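Ticket: Tray won't sit flat next to the plate, dining table 2
Site: Darnbridge, shared dining room
Opened by: Wing-yan Kwok
Assigned to: Chak-lun Tsao
Priority: Low
Status: Closed

Wing-yan Kwok, March, 8:40 am
The new beige trays don't fit the place settings we've been using at table 2. With a placemat down and a tray pulled in front of it, one edge of the tray ends up on the mat and the tray rocks when you put a cup on it. Two people have had soup go over the rim of the bowl. The old trays were smaller and we never had this. Can someone look at whether we need different trays or a different layout? I'd like it sorted before the Ester lunch, where we have 18 people sitting down.

Chak-lun Tsao, 9:15 am
Which trays are these, the Skarnetti ones or the lot that came from Huang? Also, does it rock on the bare table?

Wing-yan Kwok, 9:22 am
Skarnetti, the large ones. I haven't tried it on the bare table.

Chak-lun Tsao, 11:05 am
Tried three trays from the stack on the bare table. All three sit flat. Pushed down on each corner and got no movement, so I don't think they're warped. Put the same three with the back edge on a placemat and all of them rock. The mat is only thin but it's enough.

Next I left the placemat in the setting and put a plate down on it beside the tray.

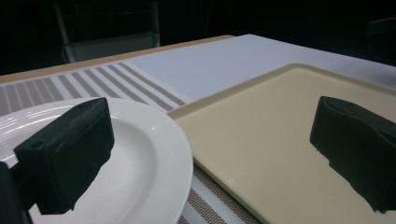
Plate and tray side by side, tray corner at the plate rim.

With the rims just touching like this there is no rocking. The problem is that people pull the tray toward them when they sit down, and if the plate has been pushed up onto the lip of the tray it tips. I'd leave a gap the width of a finger.

Man-lok Fung, 11:30 am
Can we not just drop the placemats altogether? They have to be washed by hand and the tables wipe down fine.

Wing-yan Kwok, 11:48 am
I'd rather keep them. The bowls slide on the bare tabletop and they are noisy. We bought 20 mats last year and they're in good shape.

Pin-yu Yeh, 12:10 pm
Measured for you. The tray overhangs the mat by 160 mm if you line it up with the front of the table the way the setting card says. The card was drawn up for the old trays. Nobody updated it when the new ones came in.

Chak-lun Tsao, 1:35 pm
Thanks, that explains it. Steps so far:

Checked trays for warping: none found.
Checked table for level: fine both ways.
Wiped under the tray in case of crumbs: no change.
Tray with back edge on mat: rocks.
Tray on bare table, mat moved back: does not rock.

I've moved the mats toward the middle of the table to get the 160 mm back.

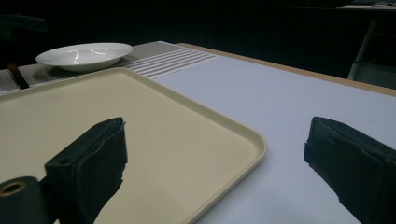

The bowl stays on the mat in the new layout and the tray goes in front of it on the table. Anyone laying the table should bring the tray up to the mat and stop there, without letting the rim ride up over the weave. The white stripes toward the right end of the mat are a handy guide, so please lay all the mats with the stripes on that side and they'll match down the table. Bowls go in from the left. I filled one with water and slid the tray in and out a few times and nothing spilled.

Siiri Nieminen, 2:20 pm
I laid four places this way for the afternoon group. Two things. It does use more of the table, so the water jugs have to go on the side bench. And the people on the far side can't reach the salt. Otherwise good, and no rocking.

Wing-yan Kwok, 2:41 pm
Jugs on the bench is OK. Please put a second salt out.

Man-lok Fung, 3:05 pm
Will it work on table 5? That one is narrower by 300 mm.

Chak-lun Tsao, 3:30 pm
No. I tried it and the mats from each side meet in the middle. For table 5 use the tray and plate with no mat, with the gap I mentioned earlier. If you need bowls there, use the small trays from the bottom cupboard.

Pin-yu Yeh, 4:10 pm
New setting card is done and taped inside the cupboard door. Old one is in the recycling. I put table 5 on the back of it.

Wing-yan Kwok, 4:25 pm
Seen it, looks fine. Happy to close.

Resolution: Setting layout changed, placemats moved back so the large trays sit fully on the table. No replacement trays ordered. Table 5 set without mats. Reopen this ticket if any tray rocks on the bare table.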